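## 3. Placing and Pairing Your Fernum Room Monitor

By now you should have the base unit, the two sensors, the power cord and the little bag of batteries laid out in front of you, and the protective film peeled off the display (it's easy to miss, so do run a fingernail along the edge!). This section takes you through finding a home for everything, getting the pieces talking to each other, and checking that the first readings make sense. Plan on a relaxed half hour, most of which is waiting.

### 3.1 Choosing a spot for the base unit

The base unit measures the temperature and humidity of the room it sits in, as well as collecting readings from the sensors, so where you put it matters quite a bit.

1. Pick a room you use every day, and a place where you can read the display without bending down.
2. Keep the unit at least three feet from radiators, ovens, lamps and sunny windows.
3. Make sure the power cord reaches the outlet with a little slack. Please don't stretch it across a walkway.
4. Leave a hand's width of open space on both sides, where the air vents are.
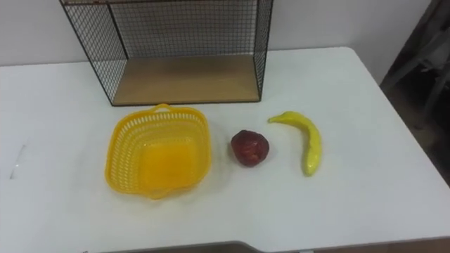 Air needs to reach the vents freely, and a closed cabinet or a tightly packed bookcase will give you readings that lag well behind the room itself. We've had customers write in wondering why their kitchen stayed at the same humidity all through a pot of soup, and the monitor was behind a glass door the whole time. Something open-fronted is much kinder to it, and a shelf with wire mesh sides and back, like the black one on the white table, lets air drift through from nearly every direction. The flat wooden board at the bottom of a shelf like that also suits the rubber feet on the unit, which can catch and tilt if you stand them straight on wire.

> **Note:** If you prefer to hang the unit, use the keyhole slot on the back and the screw from the battery bag. The wall bracket sold for the older Kovács model does not fit.

### 3.2 Powering up

1. Plug the cord into the base unit first, then into the wall.
2. Wait for the display to show two dashes and the word SET.
3. Use the arrow buttons to choose Fahrenheit or Celsius, then press OK.
4. Set the clock the same way. Hold an arrow down to move faster.
5. Leave the unit alone for 10 minutes while it settles. The numbers will wander a little during this time and that is perfectly normal.

> **Caution:** Use only the power cord supplied. Don't plug the unit in if the cord is nicked or the plug feels loose, and keep the base unit away from sinks and splashing water.

### 3.3 Pairing the sensors

Do this with both sensors in the same room as the base unit. You'll carry them off to their own places afterward, and they'll remember who they belong to.

1. Slide the back cover off the first sensor and put in two AA batteries, following the plus and minus marks.
2. Press and hold LINK on the base unit until the antenna symbol blinks.
3. Press the small button inside the sensor once. A green light means it has been found.
4. If you're asked for a code, enter 792.
5. Repeat with the second sensor, then close both covers until they click.

The sensors work up to 120 feet from the base unit with a clear path between them. Brick walls and large metal appliances will shorten that, sometimes by more than half, so try a sensor in its new spot for an evening before you reach for the mounting tape. 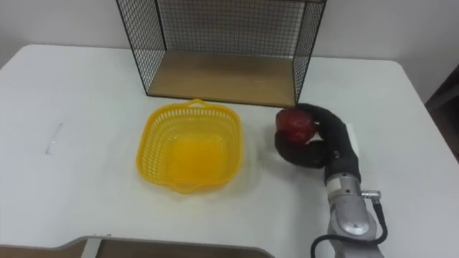 *Fig. 2. Black wire-mesh shelf with a wooden panel as its floor, against a plain wall.*

### 3.4 Checking the first readings

Put both sensors right beside the base unit and leave them for an hour. All three temperatures should agree to within two degrees. If one is off, press CAL on the base unit and follow the prompts.

The memory holds 2,000 readings, after which the oldest are written over. To save them, see the Clultanel software in Section 5. Owners of the Hallton outdoor sensor should finish this section first and then continue to Section 4.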